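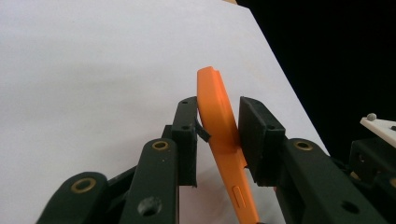 Orange, edge on.

1/ Thread on the Potstead shelling and what the hospital there is dealing with. I've been on the phone with people in town since 5 in the morning. I'll say where each number comes from.

2/ The district health office lists 59 people admitted since the shelling started again in January. 16 of them are children. Those are admissions only. People treated at home aren't in it.

3/ Vicente Jara, a surgeon there, told me they have 30 beds and one working operating room. The second lost power when the east wall was hit. Patients are on mattresses in the hallway.

4/ Fuel is the main problem. The generator runs at night and during surgery. The rest of the day the wards have no power. Jara says they have enough diesel for four more nights. 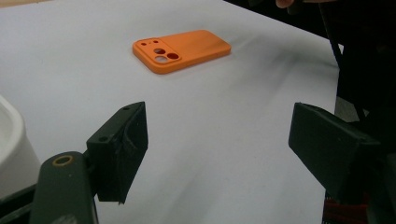 5/ THE ROAD
The Hendthorpe road is still closed. Two aid trucks were turned back at the Grekel checkpoint last night. Amancay Lagos was in the first one. She says they had written permission and waited six hours.

6/ 308 families are now in the school buildings on the Grekel side, according to Ohemaa Sulemana, who keeps the register. She writes it by hand and reads it to me over the phone. Water comes once a day.

7/ Both sides say they are keeping to the noon pause. Three people in different parts of town told me they heard shells after noon yesterday. I can't say who fired.

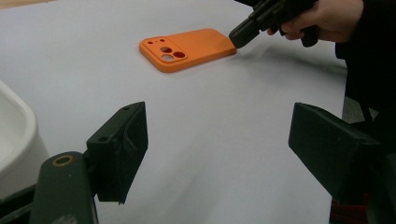
8/ Families trying to reach relatives: the phone network in Potstead works for an hour or two in the evening, mostly near the hospital. Text, don't call. Put a name and number on paper with the phone too, tucked inside the case, and keep it away from the camera holes. Horacio Ojeda is taking names for the missing list and will answer texts at night.

9/ Correction to my post from last night: the clinic that was hit is the one by the market, not the one on Henríquez street. Henríquez is open for dressings and insulin.

10/ More after the evening network window.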